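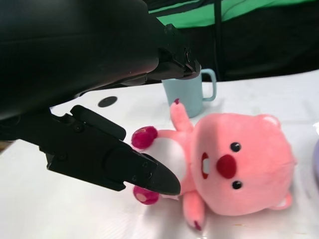

Nudcombe replied:
I'd keep the pink ones out of the washing machine altogether, personally. Mine went in with a load of towels and the fuzz came out all matted around the nose. A damp cloth and a drop of dish soap takes longer, but it still feels like a plush afterward and you get a nice quiet half hour out of it.

Tundau replied:
Oh, I have to disagree, and I say that with love! I've washed plush toys by machine for years (cold water, gentle cycle, tied up in an old pillowcase) and they've nearly all come out fine. The drying is where people go wrong. No dryer, ever, not even on low. Lay it flat on its back on a towel and turn it when you think of it. A big stuffed head like that beaver's holds a surprising amount of water.

Gautier replied:
Does anyone know if the red on the nose runs? It's such a deep color next to all that pink, and I'd hate for my daughter to end up with a blotchy beaver. She calls hers Biscuit and he sleeps on her pillow, so I have a window from breakfast to bedtime.

Nudcombe replied:
Gautier, wet a white cotton swab and press it on the edge of the nose for a minute. If the swab stays white you're good. I'd do the tooth last, with a clean corner of the cloth. White bits pick up everything!

Thibault Baudry replied:
Joining in from the bear side of the forum. I have some 70 plush on my shelves, and I wash by hand in the sink, 2 rinses, then squeeze in a towel. The machine is too rough on stitched mouths for my taste, pillowcase or no pillowcase. Sorry, Tundau.

Tundau replied:
No offense taken, but my sink is full of dishes and my machine isn't :)

Gautier replied:
Swab came up clean, so I went with the cloth and soap. He's on a towel by the window now and she has been in to check on him twice already. Will let you all know how the fuzz looks once he's dry.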